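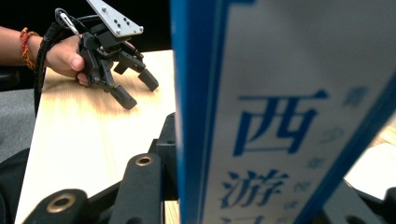
Handling rules for hand-held grippers: what a working code should cover

A hand-held gripper sits awkwardly between two bodies of good practice. It carries the fingers, hinges and fasteners of an industrial end effector, but no arm moves it through space. A person does. Guarding rules written for a fenced cell have little to say about it, and the rules for powered hand tools say nothing about the data it records.

Cakent, which runs recording benches at its Kekora and Villa sites, put out the second edition of its internal handling code on 14/04/2019. The first edition ran to nine clauses borrowed almost whole from the cell safety manual. Most of those clauses assumed an emergency stop, a teach pendant and a marked floor area. The second edition starts from the operator's hand and works outward.

Grip and wrist

The code fixes the position of the hand on the handle before anything else. The thumb lies along the side of the handle, fingers curled behind the housing and clear of every hinge line. In the photograph the thumb is pressed to the side of the handle in this way, with the fingers partly hidden by the black housing.

Wrist items are treated separately. The first edition banned them outright, in the same words used for rotating machinery. The revised clause sorts them by risk. Anything loose enough to reach a finger joint or catch under a fastener comes off before the session. Close-fitting items may stay on, subject to a check at the bench. A braided bracelet like the red and orange one shown would go through that check, and the result would be entered on the session sheet.

The check itself is simple. The operator holds the gripper at working height and turns the wrist through its full range in both directions while a second person watches the gap between the item and the nearest moving part. If the gap closes at any point, the item is removed.

Cables

Cable routing takes up more of the code than any other subject. A cable leaving the top of a gripper has to go somewhere, and the shortest path usually runs beside the forearm. The black cable in the photograph loops out of the top, near a small silver clip, and drops past the wrist toward the edge of the table.

The code accepts that path with two conditions. There must be enough slack for the operator to reach the far side of the work area without tension at the connector, and the free length must not hang where a knee or a chair can snag it. Gekgate, which supplies test fixtures to both sites, has argued for overhead routing in all cases. Cakent's reviewers kept it optional. An overhead line pulls upward on a light tool, and operators correct for the pull without noticing, which shows up later as a bias in the recorded wrist angle.

Fasteners and inserts

Small screws back out under repeated handling. The code calls for a visual check of each exposed fastener at the start of a shift and a torque check after every 1678 cycles, the interval carried over from the Villa maintenance log. Threaded inserts, such as the brass ones set in the black mounting arms in the foreground, are inspected for rotation in the surrounding part. A turning insert takes the unit out of service. Adhesive repair is not permitted.

Mounting plates with spare drilled holes get a clause of their own. Unused holes are to be left open and unmodified, and any accessory added to one is recorded with its mass. An unrecorded accessory changes the balance of the tool and makes its data hard to compare with earlier sessions.

Objects on the bench

Books are a useful test article and a poorly specified one. Covers flex, spines vary in stiffness, and a volume held upright can block much of a camera's view, as the white and blue copy of 西游记 does on the right. The code requires title, binding and orientation to be logged. It sets no limit on how much of the view an object may block, but long periods of blockage are to be flagged so that whoever processes the recording can decide what to keep.

Fingertips stay clear of the tabletop until the take begins. The height is left to the operator's judgement.

Open items

Two matters were held over to the May review. One is glove use, where the Kekora and Villa sites follow different practice. The other is the maximum length of a continuous session, for which neither site has yet submitted fatigue records.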